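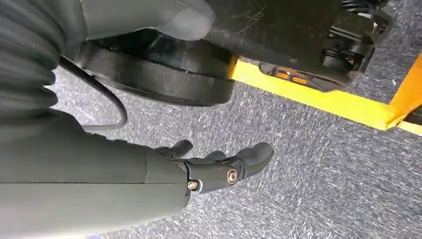 Words by the Mimer test desk
Robotics and workplace equipment editor

Aseck sells its reception robot in two forms. The first is an outright purchase, with commissioning and training charged separately. The second is a monthly service that covers the machine, the software and one visit per quarter. Most hotels that have asked us about it want the second, so that is the version reviewed in these pages.

The unit is a wheeled base with an upper body and two arms, each ending in a jointed hand. Setting up took most of a morning. The installer drives the base through the area it will work in, marks the places where it must stop, and then teaches each arm a rest position and a working position. A taught position can be edited later from a tablet, without calling Aseck out.

The supplied software, called Edel, divides a job into stages: approach, reach, grip, present, release. Each has its own speed and force limit. If a stage fails, the arm goes back to the previous one and tries again, up to a number of attempts set by the site. We left this at the factory value for the first two days and then lowered it. A guest at a desk will wait for one retry, but a second feels long.

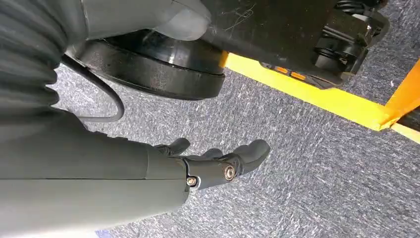 Low reach is the part of the specification that Aseck talks about least, and we spent more time on it than planned. A front desk robot will be asked sooner or later to pick up a dropped card, and many arms of this size stop well short of the floor. With the forearm brought down beside the base, the hand can be held just above the carpet, fingers slightly curled and pointing along the floor. The elbow has to be taught with care. A cable hangs in a loop between the wheel and the forearm at this height, and we would like to see it clipped closer to the body before the machine goes on general sale. Aseck says a revised cable route is due in June.

Thin, flat objects are the harder test. We used hotel key cards throughout, as they are stiff, smooth and cheap to replace. Over 400 handovers at counter height the hand failed to secure the card 13 times. In 9 of those the software noticed and retried. The remainder needed a member of staff to step in, which is acceptable for a supervised desk and too many for an unattended one.
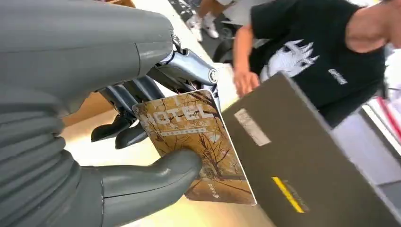

Grip force can be set separately for the thumb and the fingers. At the default the card bowed a little, and guests had to tug to free it. Dropping the thumb value by two steps cured the tugging and did not increase the number of drops. The release is triggered by a pull on the card, with a delay that can be shortened in the settings. We would shorten it.

Presenting a card to a reader is handled by a separate module licensed from Rastogi. It needs the position of the reader to be taught by hand, and it does not cope well if the reader is then moved. A shift of a few millimetres was tolerated. A larger one led to a stop and a message on the tablet. Sites that clear their counters for cleaning should fix the reader down or mark its outline.

Noise is low. The drive motors can be heard in a quiet lobby, the arms barely. Battery life matched the quoted figure with the base mostly parked, and fell below it when the robot was sent back and forth between two desks. Charging is by a plug-in lead. An automatic dock is listed as an option but was not supplied to us.

The service contract includes wear parts for the hands. Aseck rates the flexible finger joints at about 2,000 hours, after which the hand is exchanged as a unit. Owners who buy outright pay for that exchange themselves, and the price was not on the list we were given. Ask for it in writing before comparing the two schemes.

Documentation is mixed. The safety chapter is clear and has proper drawings. The chapter on force settings gives ranges without saying what a typical card, key or pen requires, and we arrived at our own values by trial. The telephone line answered quickly on each occasion and knew the product.

For a staffed desk with a steady flow of cards, the monthly service is worth a trial. Check the counter height first, then the floor space behind it, as the base needs room to turn with one arm lowered.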